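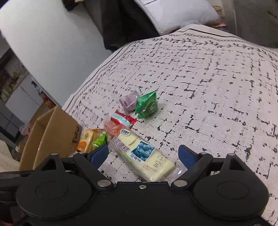 Issue 22, page 2

Gallery: Individually Wrapped Cakes and Snacks

The Farmont Residence Newsletter continues its series on the contents of residents' cupboards with a selection of packaged cakes. The items were laid out on a bed at Kevine House and are of the kind commonly kept in study bedrooms for the evening, when the dining hall has closed. Residents who wish to propose a subject for a later gallery should write to the editor, Sarla Dwivedi, before the end of September.

Blueberry cake bar. The cake is pale cream in colour and comes in a clear wrapper with the name of the flavour, 蓝莓味, on a small purple label under a photograph of the fruit. Bars of this type keep their shape well in a bag and are a frequent choice for the morning coach to the McGrath campus. Further snacks lie on the bedding behind it.

Wrapped cakes should be stored away from radiators and window sills. Room inspections in the spring term found a number of opened packets in desk drawers, and residents are reminded that any food kept in bedrooms must be sealed or placed in a lidded box. Boxes may be obtained from the house office on payment of a deposit, which is returned at the end of the year.

Black sesame and gorgon nut cake. The name 黑芝麻芡实糕 is printed in bold black characters on a white label, with smaller English lettering in red beneath. The upper half of the packet is transparent and the whitish slab can be seen through the film. Gorgon nut is the seed of a water lily, ground to a flour for cakes of this sort, and the texture is generally soft and a little chewy.
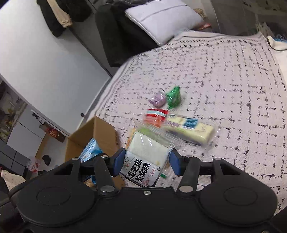 Cakes made with sesame are not suitable for residents with a sesame allergy. Where food is shared in the common rooms, the original wrapper should be kept beside the plate so that the ingredients can be checked. Jirayu Chaimongkol has kindly offered to translate labels from Chinese into English for any resident who requires it, and may be reached through the house office.

The next gallery will be devoted to teas and hot drinks. Contributions of unopened packets may be left with Petrică Văduva in Room 445, marked with the name and room number of the owner. All items will be returned. Written notes to accompany the pictures should not exceed 300 words.

Text: Sunee Wiriya
Page layout: Wiroj Kamolrat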